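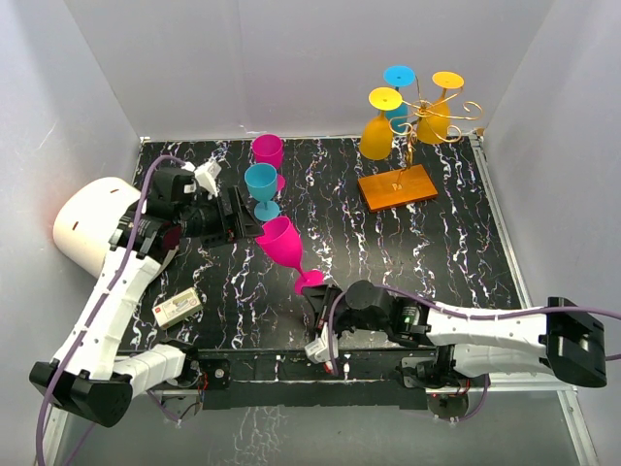
Is a wrist camera on each gripper enough to pick a bimanual controller by?

We don't think the wrist views settle it, and the numbers in this repo shouldn't be used as if they did. They tell you which of two controllers did better on our table, with our glasses, on our arms.

# stemware-bimanual

Last updated: February

Comparison data for two controllers, Drolteder and Bradthorpe, on the same two-arm cell. The task is handling plastic wine glasses and a wire glass rack on a wooden base. The rack holds them upside down by the foot.

## What's in it

- 1,870 episodes, both controllers mixed, controller name stored in the metadata
- two wrist views and one fixed view per episode
- joint positions and gripper opening for both arms
- a success flag, set by hand

1,000 of the episodes are Drolteder. The rest are Bradthorpe, which arrived later and got less time on the rig. Keep that in mind before you plot anything.

## Why we are careful about the results

The Drolteder release notes describe it as "object agnostic." Maybe. In our hands it did fine with a glass standing on its foot and got a lot worse with one lying on its side, where the stem runs at an angle and the gripper has to come in low. Bradthorpe was slower and fussier to set up. It dropped fewer glasses, but we tried more than 40 settings before we liked it, and Drolteder never got that kind of attention. Call that a bias, because it is one.

The fingers are white. We wanted to test the soft Cabrera fingers too, and only have 27 episodes with them, so they sit in `extras/` and are not in any table. Please don't cite them.

The tabletop is black with a marble pattern in white, pink and violet. A policy trained only on this surface may have learned the surface. We haven't checked.

## Known problems

- "Success" means the glass was hanging when the episode stopped. It says nothing about whether it stayed there.
- Everything here is plastic. We make no claim about real glass.
- Clock drift between the wrist views is corrected in v2 only.

## Loading

Run `load.py --controller drolteder` or `--controller bradthorpe`. There is no default on purpose.

Related
- drermont-cable-routing
- drermont-gripper-wear-log
- cabrera-finger-mounts

Contact: open an issue | © Drermont | Back to top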